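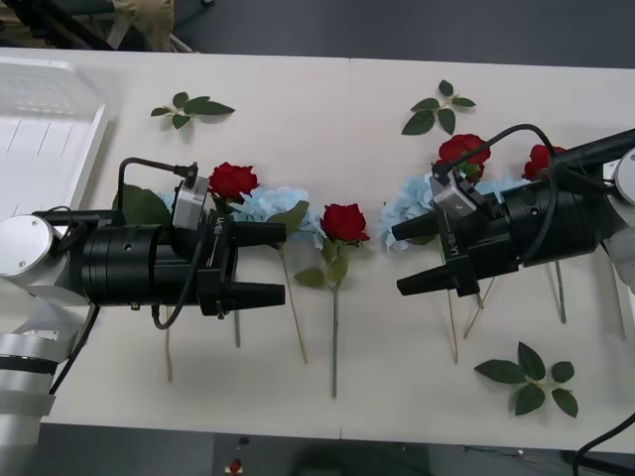

Trotano flower bench: planning and purchasing README

Maintained by Araba Kyei. Complaints about money go to Dario Pagano, who will forward them to Araba Kyei.

What this folder is for

Trotano is our two-arm flower sorting and arranging project. This folder holds the budget, the parts list and the reasons we bought what we bought. The recordings and the training code live elsewhere and have their own README, which is longer and more cheerful.

Read this before you ask for a third arm.

Files

budget_current.csv - what we have spent and what we have promised to spend
budget_original.csv - kept for sentimental reasons
quotes/ - supplier quotes, one subfolder per supplier
wishlist.txt - anyone may add a line, and everyone has
spares.csv - what is in the cabinet, according to the cabinet

All amounts are in US dollars before tax. Shipping gets its own column after the first budget left it out and shipping declined to be left out.

What the money went on

The line everyone argues about is bench fittings: trays, table panels, cable supports, brackets and the hardware to hold them down. Quaye quoted 3225 for the lot. Alesora quoted 2810 and didn't include the cable supports, a fact we found on page four of a four-page quote. We went with Quaye.

If you are planning a similar bench, price the cables early. Two arms with a camera module on each gripper need slack for the wrist to turn, and slack has to go somewhere. Ours arches up over the wrist on the right side and loops down beside it on the left. Buy longer cables than the drawing says. Fatima Mohammed made the drawing and agrees.

The flowers

They are artificial. Kirsty Treloar priced fresh stems for a month of sessions and the spreadsheet went quiet. The current stock is red roses, pale blue hydrangeas and loose leaf sprigs, bought from Cladness in packs of 30 stems. They get a budget line of their own under consumables, even though they are artificial and will outlive the project.

Points for whoever orders next:

- Get more hydrangeas than you think. The blossom heads are wide, the fingers are narrow, and the petals lose.
- Thin stems are the hard part of the task, so don't let a supplier swap in thick ones as a favor.
- Leaf sprigs sold separately cost less than sprigs pulled off roses by hand, once you count Macario Bautista's afternoon.
- Stick to the same red. A change of shade in May gave us two kinds of rose in one set and a column in the metadata that still has no good name.

Spares

Keep 2 sets of gripper fingers in the cabinet and reorder when you open the first. Keep one camera cable per arm. Kirsty's rule is that a spare lent to another bench counts as spent, and the file should say so. The file mostly says so.

Not in this budget

Floor space, power, the arms' service contract, and people. People are the largest cost of running the bench and appear in a spreadsheet we aren't allowed to open.

Open items

- White tabletop or gray? White is easy to wipe and shows a green stem well. It also throws glare when the overhead lights are on. A matte panel has been quoted and not approved.
- A second tray, for finished arrangements. Dario wants a reason in writing. "The flowers need somewhere to go" was returned for more detail.
- Vases. The next task needs them. Fatima wants glass, Macario sweeps the floor, and talks continue.

Making changes

Edit budget_current.csv in a branch and ask Araba for review. Put the quote in quotes/ before you place the order. Requests sent after 4 p.m. are read the next morning, with coffee, and do better for it.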